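Chapter 4
Heat on the Move

Nilmini Dewan
Dec 3, 2022
12 min read

Pick up a metal spoon and a wooden spoon that have been lying in the same drawer all night. The metal one feels colder. Almost everyone would swear it is colder, and I would have sworn it too when I was in school. Put a thermometer on each and you get the same reading, down to the last mark on the scale!

I love this puzzle, and I start every course with it. It takes no equipment you don't already own, and it shows that your skin is a pretty poor thermometer. What your fingers notice is how fast heat is leaving them. Metal carries heat away quickly, wood carries it slowly, and your brain turns that difference into a story about temperature. By the end of this chapter you will be able to tell the real story, and you'll start spotting it everywhere -- in the bathroom tiles, on the bus seat in winter, in the handle of every pan you own.

4.1 Heat and temperature are different things

We mix up these two words all the time in daily life, and mostly it does no harm. In this book we need to keep them apart. Temperature tells us how energetically the tiny particles in a thing are jiggling, on average. Heat is energy that moves from a hotter thing to a colder one.

Think of a spark from a campfire and a bathtub of warm water. The spark is far hotter, hot enough to glow, yet it can land on your sleeve and die out before you notice. The bathtub is barely warmer than you are, and it could keep a whole bathroom steamy for an hour. The spark has a high temperature and very little energy to give. The tub has a modest temperature and a huge amount of energy, simply because there is so much water in it.

Heat flows by itself in one direction only, from hot to cold. It keeps flowing until both things reach the same temperature, and then the net flow stops. When you say "close the door, you're letting the cold in," what you are really losing is heat on its way out. (Go ahead and say it anyway. I do.)

4.2 Three ways to travel

Heat can get from one place to another by conduction, convection, or radiation. Most real situations use all three at once, and a good part of the fun is working out which one is doing most of the work.

Conduction is heat passing through a material by contact. Fast-moving particles bump their slower neighbors, and those bump theirs, and so on down the line. Metals are especially good at this, thanks to electrons that are free to roam and carry energy with them. Copper is one of the best. Iron is a good deal slower than copper but still far quicker than wood, glass, or wool.

Convection is heat carried along by a moving liquid or gas. Warm water in the bottom of a pot spreads out a little, gets lighter for its size, and rises. Cooler water sinks to take its place. Drop a pinch of dried herbs into a pot of soup as it warms up and you can watch the loops form.

Radiation needs no material at all. It is how sunlight crosses empty space to warm the back of your neck, and how you can feel a campfire on your face while the breeze is blowing the hot air the other way.

4.3 Why a heavy pot stays warm

Now we can ask something that tea drinkers have argued over for generations. Does a heavy iron teapot really keep tea hot longer than a thin china one? 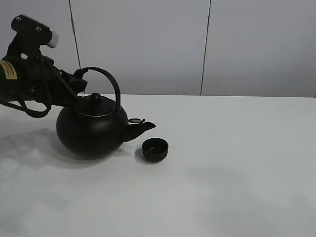 The answer depends on how you start. Iron takes in energy as it warms up, and a thick pot has plenty of iron to warm. Pour boiling water into a cold one and the pot grabs a share of the heat right away, so the tea drops several degrees before anyone has had a sip. Warm the pot first with a splash of hot water, tip that out, and then brew, and things look much better. The hot iron has energy of its own to give up, and the pot and the tea cool together, slowly.

The lid matters even more than the walls. With the lid off, the fastest water particles escape as vapor and take their energy with them, and warm air rises freely from the surface. With the lid on, most of that stops. So before anyone compares iron with china, both pots need lids and both need to start out warm -- otherwise you are testing two or three things at once and can't tell which one made the difference.

Handles bring us back to conduction. A long, thin arch gives heat a narrow path to travel and lots of surface from which to lose it to the air, so the top of the arch usually stays cooler than the body of the pot. Usually! On a stove, with flames licking up the sides, it may get hot enough to burn you, and a folded towel is a very good idea.

Try it before you read on

Take 2 mugs of the same size and fill them with equal amounts of hot tap water. Cover one with a saucer and leave the other open. Write down the temperature of each every five minutes for half an hour, and draw both curves on the same graph. Before you begin, sketch the curves you expect to get, and keep that sketch. We will come back to it in Section 4.4, where we put numbers on the rate of cooling and find out why both curves start steep and then flatten out.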